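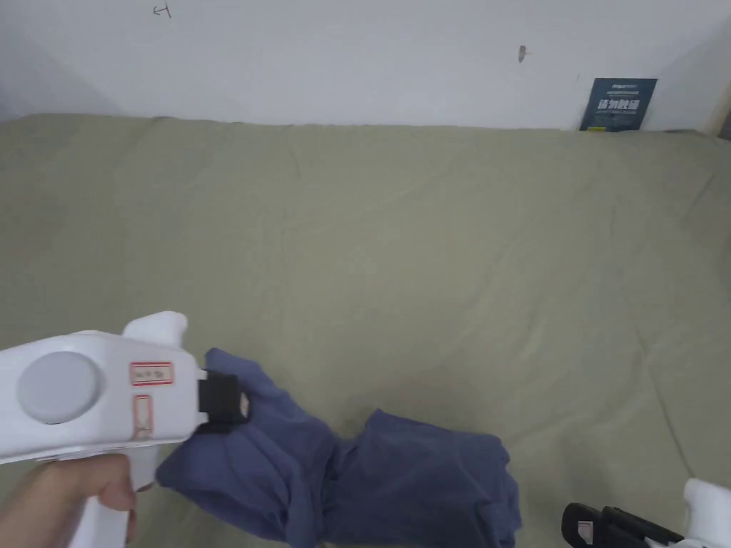 Folding on a Bed: A Study of Small-Space Laundry

Term project report, submitted Feb 12, 2022

1. Background

Our group looked at how people fold clothes when they have no table for it. In a small apartment the bed is usually the largest flat surface, so that is where the clean laundry ends up. We wanted to know which garments are slow to fold on a soft surface and what kind of bedding makes it easier.

We ran the project in January and logged 379 folds. Of these, 243 were T-shirts. The rest were pants, towels and a few long-sleeved shirts. Each fold was timed from the first touch to the moment the garment was set down on the pile. We kept the log in Coltari, a spreadsheet template left over from last year's class, and changed only the column names.

2. What slows people down

The start was the slowest part. A garment that comes out of the basket in a twist has to be opened before anything else can be done, and a soft surface does not hold the cloth the way a table does. Pulling on one corner often drags the sheet along with it. We marked this as "drag" in the log and found it in 80 folds, most of them on loose bedding.

The second problem was telling front from back on plain dark shirts. People picked them up, turned them over and put them down again — sometimes twice — before making the first fold.

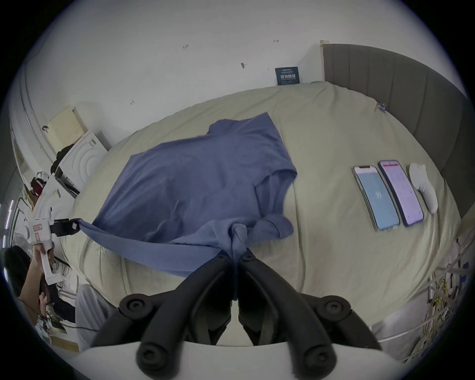
SURFACE AND SPACE

A duvet gives a wide area but it is uneven. A T-shirt laid across one can be stretched from the hem while the sleeves stay bunched. Phones, socks and other small things also end up on the bed, and they take up room that a sleeve could use. We did not ask anyone to clear the bed first.

Folders who straightened the hem before the sleeves had fewer restarts. Smoothing the duvet first helped less than we expected.

3. Limits

All timing was done by hand, and we did not separate thick cotton from thin. Next term we would like to repeat the T-shirt folds on a table.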